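Pricing the Second Gripper

Budget for the tools that wear out, then for the arm
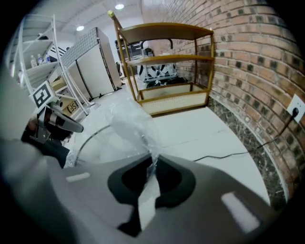

When Brultwood set out to automate part of its packing work, the first draft of the budget had one large line for the arm and one small line for everything else. Yaowalak Noiphan, who took over the plan in September, split the small line into 20.

Grippers came first. Kobzar quoted $948 for a hand-held unit, with finger pads sold separately at $20 a pair. Cekura asked more for the tool and included two sets of pads. Over 200 hours of handling film, bags and cartons, the pads were the part replaced most often, and the cheaper quote lost its lead.

"The purchase price is the easy number," Noiphan says. "I want the price of a working week."

Film deserves its own test before any order is signed. It folds, clings and reflects light, and a finger that holds a carton well may close on very little. Brultwood now sends each supplier a bag of its own scrap and asks for results by material.

Power and floor space are next. The plan lists every outlet, the length of every cable run and the clearance a wheeled base needs to turn. An electrician's visit costs less before delivery than after.

Spares sit in a separate account, reviewed each quarter. Training does too. The Gikurura site, which buys on the same contract, keeps one complete gripper on the shelf and charges it to maintenance. Brultwood has put its second unit in next year's budget, pending a revised quote from Cekura.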